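Plandow DC-189 Wireless Door Contact for Residence Halls
Student Housing > Safety and Access > Door Monitoring
Manufacturer: Isthorpe. Status: in stock, sold in cartons of 12.

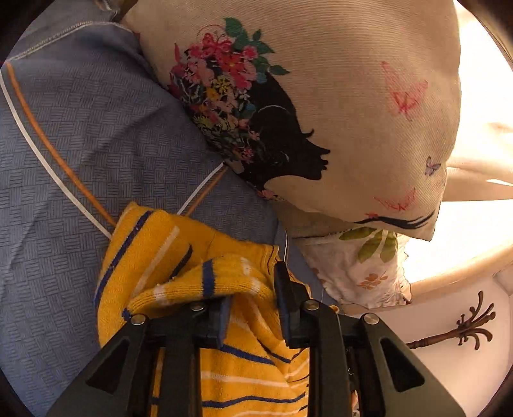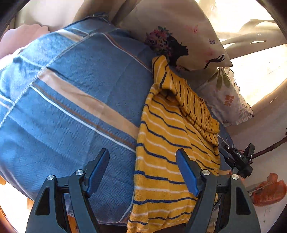

Reading time: 2 minutes

Overview

The DC-189 is a two-part magnetic door contact for student rooms, suite entries and stairwell exits. It reports open, closed and held-open states to a Plandow hub on the same floor. It has no microphone and no camera. It does not identify who passed through the door, and it does not replace a lock or a fire alarm initiating device.

The sensor is surface-mounted on the frame and the magnet on the door leaf. Maximum gap between the two parts is 3/4 inch on wood doors and 1/2 inch on steel. For steel frames, order the spacer kit separately.

Specifications

Power: one CR123A lithium cell, included
Battery life: up to five years at 30 openings per day
Radio: 915 MHz, two-way
Indoor range: 142 feet to hub through standard partition walls
Operating temperature: 32 to 120 degrees F
Sensor weight: 1.9 oz with cell
Mounting: two No. 6 screws or supplied adhesive pad
Tamper switch: cover and rear

Held-open alerts

The delay is set per door, from 15 seconds to 30 minutes. Alerts go to the duty desk first. If no one acknowledges within the set time, the hub sends a text message to the second contact - usually the area coordinator. Quiet periods can be scheduled for move-in and move-out. Events are still logged during a quiet period.

Records

Each hub stores 90 days of events for up to 239 contacts. Logs export as CSV with door number, state and time. Room numbers may be replaced with asset codes before export. Schools that must keep records longer for conduct or safety reviews should schedule a nightly export to their own storage. Deleted events cannot be recovered from the hub.

Installation notes

Ukham College fitted 1,358 contacts across its residence halls using the adhesive pad on painted wood frames. Rafia Sethi, housing systems manager, recommends pairing each unit at the hub before it goes on the wall and writing the asset code inside the cover. Frames painted less than two weeks earlier should be screw-mounted.

Do not mount the sensor on the hinge side. On double doors, fit one contact per leaf.

Ordering

DC-189-W: white, carton of 12
DC-189-B: brown, carton of 12
DC-SP: spacer kit, steel frames
PH-4: Plandow floor hub - required, one per floor

Quotes for campus orders: Haris Awan, education sales.
Data sheet revised 13/11/2022.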